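Open day at the Fliltlow workshop: notes on hand-held grippers

November 28, 2020

I keep a short log of robotics demos I attend, mostly so I can compare notes when a vendor calls six months later. Fliltlow ran an open day for integrators and I signed up for the manipulation session. The invitation promised a look at how they record training data for two-arm picking. Registration was capped at 10 per session.

The setup is called Skaro. It is a pair of grippers that a person holds and operates by hand, so the recording can be made without any arm in the loop. Each gripper has its own camera, and there is another one at head height. Pose comes from printed marker cubes fixed to the tools. The recorded motion is later retargeted to a pair of arms, which Fliltlow keeps at another site and which were not part of the day.

The task for the session was soft packaging. A packet of wet wipes is a fair choice, as the film wrinkles and the contents shift, and a position that worked on one pass may not work on the next.

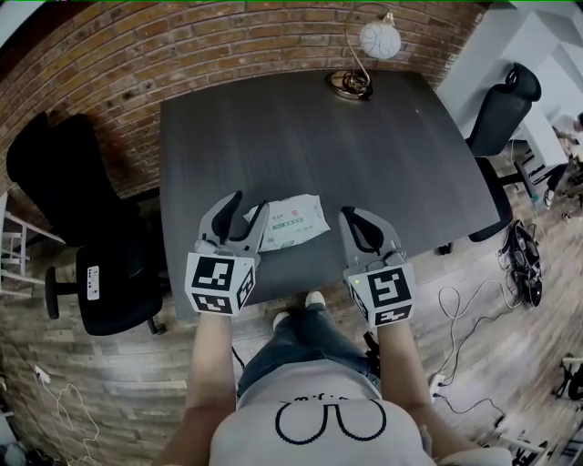
Does the operator need robotics experience to record usable data?
Most of Fliltlow's operators had none when they started, and the company gives them two days of practice before any of their recordings are kept.

The finger pads got more of my attention than the electronics. They are soft foam with a pyramid texture. On film packaging you want the pad to deform before the film slides, and a molded rubber pad of the kind we use at work tends to do the opposite. Fliltlow treats the pads as consumables and swaps them after 600 grasps. I asked for wear data and was told it exists but is not published.

Numbers from the talk, copied from my notes:

Episodes in the current soft packaging set: 2,637
Episodes used for the first trained policy: 100
Practice period per operator: two days
Pad replacement interval: 600 grasps

The first policy was described as "enough to find the bugs." No success rate was given for it or for the current one. I would not read anything into that either way, but it is the figure I went there for.

Calibration took up a good part of the Q&A. The cubes carry a different pattern on each face, so a tool can be rotated a long way before tracking has nothing to work with. Occlusion is the weak point. When both tools close in on the same small object, one can hide the markers of the other from the head camera. The tool cameras help, because each one can pick up the opposite cube while the hands are near each other. The software, Zevix, merges the streams afterward and flags any stretch where the pose is uncertain. Flagged stretches are reviewed by hand and usually dropped.
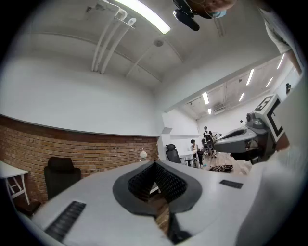 Open questions

Grip force is not recorded. The tools log finger opening only, and force has to be inferred from pad compression or ignored. For wipes this may be fine. For the thin-walled trays we handle on the Boychuk line I doubt it.

Latency between the two tool streams was quoted as "small." I have asked for a figure in milliseconds and a description of how it was measured.

The export format is documented, and a sample set is available on request. I have requested it and plan to run it through our own viewer in January.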